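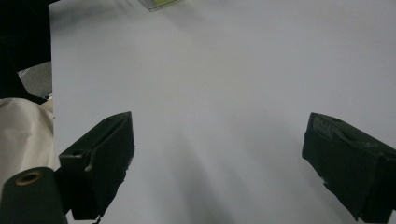 Emari gripper: grip loss fault, frequently asked questions

Last updated 2018-08-08. Applies to the two-finger Emari with the Harb controller. Maintained by Trutenano Support.

What is the fault?
The fingers open without a command while the gripper is holding a part. The controller logs code 351 and the status light stays green. The part drops.

Which units are affected?
Units running the controller software released in February. Earlier software does not log code 351 and does not show the fault. If you are not sure which version you have, open the Doltia service tool and read the first line of the System tab.

What causes it?
The controller compares finger position with motor current every cycle. When a finger pad is worn, the part can slip slightly under load. The February software reads that slip as a jam and releases the fingers to protect the gearbox. The release was intended for the homing routine only and was left active during normal grip.

Is it a safety matter?
Yes, if anyone can reach under the load. Treat a held part as unsecured until the update is installed. Keep hands and feet clear of the drop area and do not carry glass, blades or open containers.

Does the emergency stop prevent the drop?
No. The emergency stop cuts motor power. It holds the fingers only if they are already closed and still, and the release takes less time than a person needs to reach the button.

Can I keep using the gripper before updating?
With limits. Keep the payload under 800 grams, turn off automatic retry, and work low over a flat surface. Do not hand parts to a person.

How do I check the finger pads?
Power down and disconnect the supply. Open the fingers by hand until they stop. Look along the inner side of each finger under a good light. Scuffs in the coating are normal - cracks, lifted edges or bare metal are not. Press the pad with a thumbnail. If it moves against the finger, replace it. Replace both pads together, even if one looks fine.

How do I install the update?
Connect the service tool, select Controller, then Update. The process takes 6 minutes. Leave the fingers empty and do not disconnect the cable. Run homing three times afterward and confirm that the log is clear.

The log still shows 351 after the update. What now?
Old entries are not erased. Clear the log and test again. If a new entry appears, stop using the unit and send us the log file with the serial number.

Has anyone been hurt?
We have no reports of injury. We have more than 3 reports of damaged parts, all from benches with worn pads.

Who do I contact?
Nadine Zoubi, Field Service, through the support form. Put "grip loss" in the subject line and attach the log - screenshots of the log are not enough.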